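Steamed buns in the electric pot

I bought the electric steamer pot in February, after my old bamboo basket split down the side. I had been putting off replacing it. The bamboo one worked fine but it needed a wok under it, and the wok needed the big burner, and the big burner is the one that takes three tries to light.

The new one plugs in. There is a base that heats the water, a steel basket with holes in the bottom, and a glass lid. I got mine at Sallton on the way home from work. They had two sizes and I took the smaller one. It fits four buns if you leave space between them, and you should, as they swell.

The buns are the frozen ones from Senik. I have made them from scratch and I will again, but on a Friday night I am not going to knead anything. The plain ones are the best. The Chae brand is cheaper and comes in a bigger bag, but the dough goes gummy on the bottom and tears when you lift it.

What I do now, after a few bad batches:

Fill the base to the line. I tried less water once to make it heat faster and it ran dry before the buns were done. The smell stayed in the kitchen until the next day.

Let the water come up to a full steam before the buns go in. While that happens I set them out on a plate, not touching. If they thaw while they are touching, they stick, and then you get one big bun with a seam.

Put the back ones in first. If you start at the front you end up reaching over the ones that are already there. Set each one down flat and leave it. Moving it after that pulls the skin off.

I used to line the basket with cabbage leaves. Parchment circles are easier, and my sister gets them in boxes of 1000, so I have a stack of hers in the drawer. With these buns I often skip the liner and just oil the metal a little.

Lid on, 12 minutes from frozen. Then turn the heat off and wait two more minutes before you open it. If you open it right away the tops wrinkle. They taste the same but they look old.

The lid is the only part I have a complaint about. It has to go somewhere while you load the basket, and it takes up as much table as the plate does. I put it flat on the left with the handle up. Iman Tahiri wrote to me after the last post and said she hangs hers from a hook by the handle, but mine is too wide for the hook I have.

Cleanup is quick. The basket goes in the sink, the lid gets wiped, and the base gets emptied and left open to dry. Every few weeks I run it with vinegar and water. Our water is hard and the bottom of the base gets a white ring.

Next I want to try the red bean ones, and maybe eggs in the same basket.

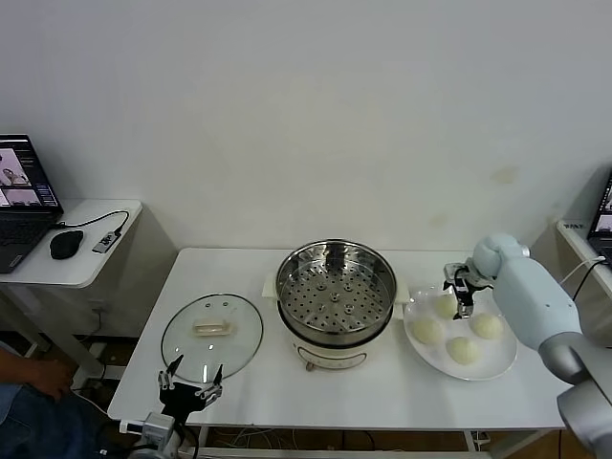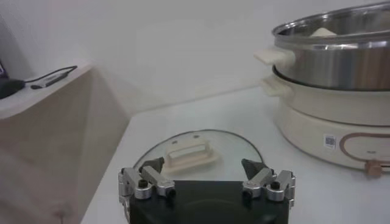
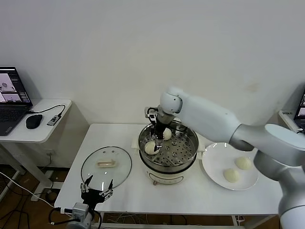
Page last changed: Friday, 9:00 pm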